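Clustora Tamar – Mando inalámbrico para consola y PC

Referencia del fabricante: Tamar, segunda revisión
Categoría: Accesorios / Mandos
Disponibilidad: en existencias
Plataformas: consolas compatibles con el perfil Pomdale, PC, tabletas con Bluetooth

Descripción general

El Tamar es un mando inalámbrico de disposición asimétrica con sensores de efecto Hall en los dos sticks y en los dos gatillos. Sustituye a la primera revisión, que empleaba potenciómetros. La carcasa mantiene las mismas dimensiones, por lo que las fundas y los soportes de carga de la revisión anterior siguen sirviendo. La placa y la batería no son intercambiables entre revisiones.

El mando funciona en tres modos: receptor USB de 2,4 GHz, Bluetooth y cable. El cambio se hace con el selector trasero, con el mando apagado. Si se mueve el selector durante una partida, el mando conserva el modo anterior hasta el siguiente arranque.

Especificaciones

Frecuencia de sondeo por cable y por receptor: 1,000 Hz
Frecuencia de sondeo por Bluetooth: la que negocie el equipo anfitrión
Autonomía: about 20 horas con la vibración desactivada
Perfiles internos: 16
Botones traseros: dos, asignables
Gatillos: recorrido largo o corto, con tope mecánico
Vibración: dos motores en las empuñaduras, sin motores en los gatillos
Conector: USB-C
Toma de auriculares: 3,5 mm, solo en modo receptor y cable
Giroscopio: sí, desactivado de fábrica

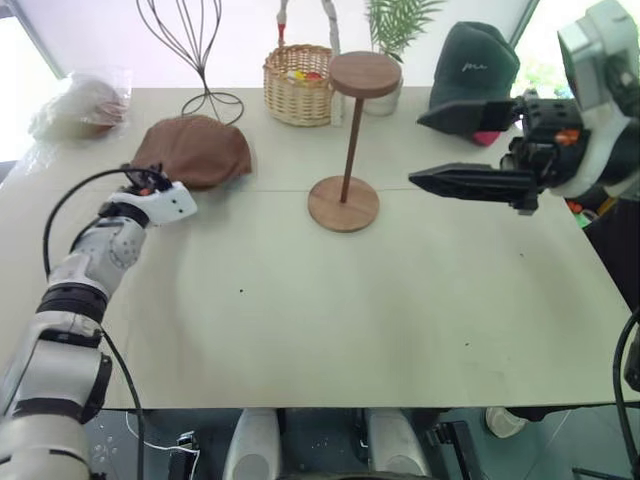 Soporte de madera y cesta de mimbre sobre una mesa clara.

Perfiles y asignación de botones

Los perfiles se guardan en la memoria del mando y no dependen de la cuenta del usuario. Cada uno almacena la asignación de botones, las zonas muertas, las curvas de respuesta de los sticks y la intensidad de la vibración. El color del indicador frontal se asigna por perfil.

Para cambiar de perfil sin software se mantiene pulsado el botón de función y se acciona la cruceta a izquierda o derecha. El cambio se aplica al soltar el botón de función. Las macros no están admitidas en modo consola; en PC se pueden grabar desde la aplicación Buckley, con un máximo de 400 pasos por macro.

La aplicación permite exportar un perfil a un archivo e importarlo en otro mando de la misma revisión. Los perfiles de la primera revisión se importan sin las curvas de los gatillos, que deben configurarse de nuevo.

Calibración

Los sticks salen calibrados de fábrica. La recalibración es necesaria tras actualizar el firmware desde una versión anterior a la de febrero y recomendable tras sustituir los capuchones por otros de distinta altura. El procedimiento se inicia con el mando conectado por cable:

1. Mantener pulsados el botón de función y el de menú hasta que el indicador parpadee en blanco.
2. Girar los dos sticks tres vueltas completas, apoyados en el borde.
3. Pulsar a fondo los dos gatillos y soltarlos.
4. Pulsar el botón de menú para guardar.

Si el indicador parpadea en rojo, los valores no se han guardado y hay que repetir desde el primer paso. 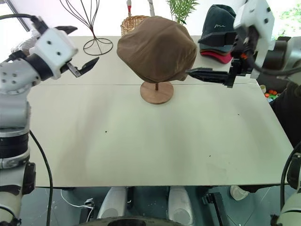
¿Se puede usar el mando mientras se carga?
En los tres modos, siempre que el puerto entregue corriente suficiente. Con el selector en modo cable, los datos van también por USB; en los otros dos, el cable solo alimenta la batería.

Contenido de la caja

Mando Tamar, receptor USB, cable USB-C trenzado, dos capuchones altos, dos capuchones cóncavos y guía rápida. El soporte de carga se vende por separado.

Opiniones de compradores

Zdislava Kratochvíl – 4 de 5
Los sticks no presentan desviación en reposo y la zona muerta se puede dejar a cero. La cruceta es algo dura para juegos de lucha. El tope de los gatillos hace ruido.

Dilwyn Humphreys – 5 de 5
Lo uso por receptor en PC. Sin cortes. Habría preferido un cable más largo.

Norbert Brabec – 3 de 5
Correcto como mando, pero por Bluetooth no funciona la toma de auriculares. Viene indicado en la ficha y no lo vi antes de comprarlo.

Promoción de lanzamiento

El código de descarga de Pomdale incluido con el mando puede canjearse hasta el 31 de octubre. El canje requiere el número de serie, impreso bajo el selector trasero, y una cuenta de Clustora. No se admite un segundo código por número de serie ni el cambio por saldo de la tienda.

Garantía y devoluciones

Garantía legal sobre mando y receptor. Los capuchones y el cable se consideran consumibles a efectos de la garantía comercial adicional. Las devoluciones por desistimiento se aceptan con el código promocional sin canjear.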